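25/01/2018

Flag belts, second batch from Drinell. Pulled 30 of them on the bench rig, youth size. Clips let go at about 5 kg, a bit stiff for the under-eights. Two stuck and needed a second tug. Filed the lip on those – better, not great.
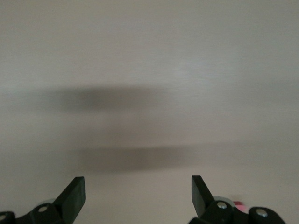

Hollis thinks the stiff ones should go to the adult league and the kids keep last season's belts until April. Fine by me.

Still to do: mark the adult set, write to Drinell about the clip lip.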